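# When the robot drops the hanger: what to check on a clothes rail
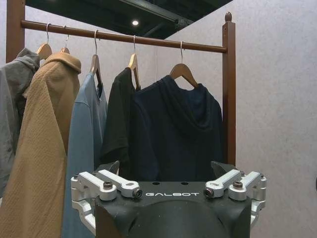 *Workshop tips, by Ustyna Hrytsenko. Last changed in June.*

Our arm hangs and fetches clothes from a wooden rail, and for most of a month it did so without trouble. Then it pulled a hoodie sideways, the hook jumped off the rod, and the next coat came down with it. The hanger sprang back and caught me on the wrist. It was a bruise and no more, but I had my hand where it should not have been.

What follows is what I changed, in the order I would check it.

**Stop it before you reach in.** Press the stop button, then wait for the arm to settle. A paused program is not a stopped arm. Ours had paused with the fingers pulling on the cloth, and when I freed the sleeve the hanger flew up. Take hold of the garment with one hand before you free anything with the other.

**Look at the rod.** It should be level. If one end sits higher, hangers creep towards the low end and bunch up against the post. Put a spirit level on it, not your eye. On our first rail the left end had been pushed into the wrong hole.

**Measure from the post each morning.** The program expected the last hook 385 mm from the right post. When I put a tape on it after the fall, it was at 361. That was enough for the fingers to close on the shoulder of the hoodie and miss the wood.

**Leave gaps.** Five garments pushed up close, each lapping over the next, is how people hang clothes and it is hard going for a gripper. Spread them along the rod if you have room. If you don't, take out the thickest coat first and hang it somewhere else.

**Mind the hoods.** A hood folds down over the back of the hanger and hides the part you want gripped. Tuck it inside the neck before the run. Dark clothes next to each other are also hard to tell apart, so put a pale shirt between a black top and a navy one.

**Check the fingertips.** Wipe them with a dry cloth and feel for play in the linkages. Do this with the power off -- the joints will pinch. I found 2 screws that wanted a quarter turn.

**Slow the lift.** The hook has to go up and clear of the rod before anything moves sideways. I put 14 mm of extra lift into the Judano program and cut the speed by half. It takes longer to clear a rail now.

**Weigh down the rack.** A freestanding one will tip if a sleeve snags. We strap a sandbag to each foot at the Ulonico workshop, and keep the straps well away from the arm's path.

If a garment does fall, leave it on the floor until the arm is stopped. Check the hook for a bend before you hang it again, and throw bent ones out.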